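The Long Life of a Short Thread

The braiding hall at Ternura, on the east side of Ferkasbridge, runs day and night at a constant humidity. Each braider carries 12 bobbins around a central core, and a single loaded set yields 2,375 meters before the carriers have to be refilled. Most of that length will be cut, attached to needles and sealed in foil. The rest goes to the test lab.

Suture is sold on diameter, but surgeons judge it on handling. The two properties pull against each other. A braid is flexible and holds a knot with few throws, while its surface is rough enough to drag on the way through. A monofilament slides easily and remembers the shape of its package, so a knot tied in it needs more throws to stay put.
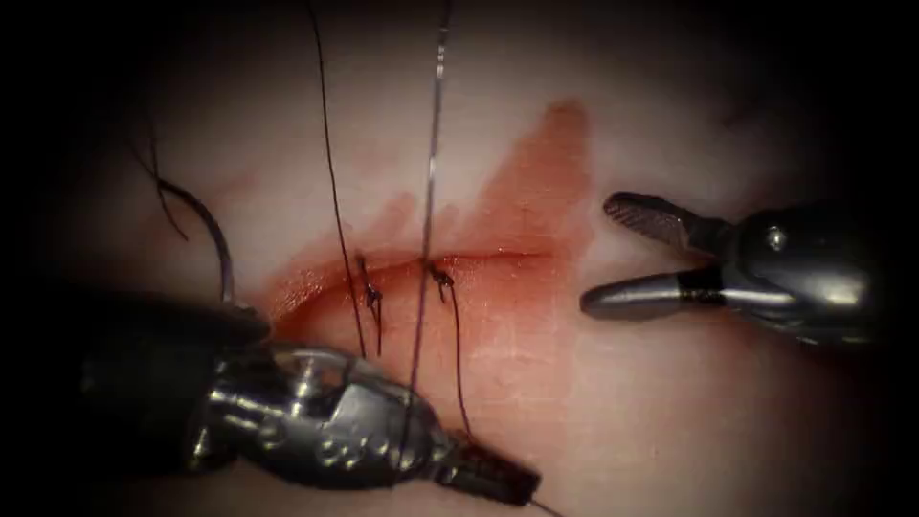
One reader who saw an early draft objected that drag is overrated as a complaint, that coatings dealt with most of it years ago, and that the real trouble with braid is what travels along the gaps between its filaments. The objection is fair. Capillary transport is measured at Ternura by hanging a length of thread in dyed water and reading the height of the stain after a fixed interval. Coating lowers the reading and does not bring it to zero.

Knot strength is always lower than straight-pull strength. The thread bends sharply where it enters the knot, and the outer filaments carry more than their share of the load.

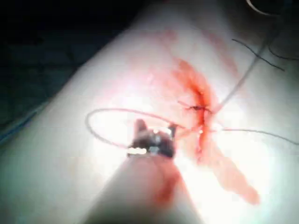

Tensile testing begins with conditioning. Samples rest in the lab atmosphere for 14 hours, then go into padded clamps, and any sample that breaks at the clamp is thrown out. Clinical use is less forgiving. Thread gets held wherever it is convenient to hold it, as with the loop here, caught by a small pair of metal jaws, and a hard edge can flatten or nick a strand at that point. The Đorđević bench, named for the firm that builds it, reproduces this by closing a steel jaw on the sample at a set force before the pull.

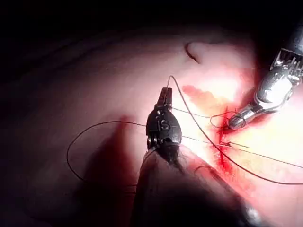
Photo: Gruvell

Absorbable grades add a second clock. Strength falls first and mass follows much later, which is why a data sheet lists the two separately. Samples sit in buffered solution at body temperature and are drawn out on a schedule.
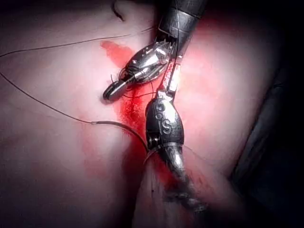

Shelf life

Moisture is what ends the life of an absorbable thread still in its packet. The polymer cannot tell storage from use. Ternura dries each reel under vacuum before sealing and keeps retained packets from every lot for 540 days past the printed date, opening a few each March. Gruvell, which supplies the foil, tests seam strength on its own line and sends the results with each shipment. Lots with a weak seam are repacked if the thread still passes, and scrapped if it does not.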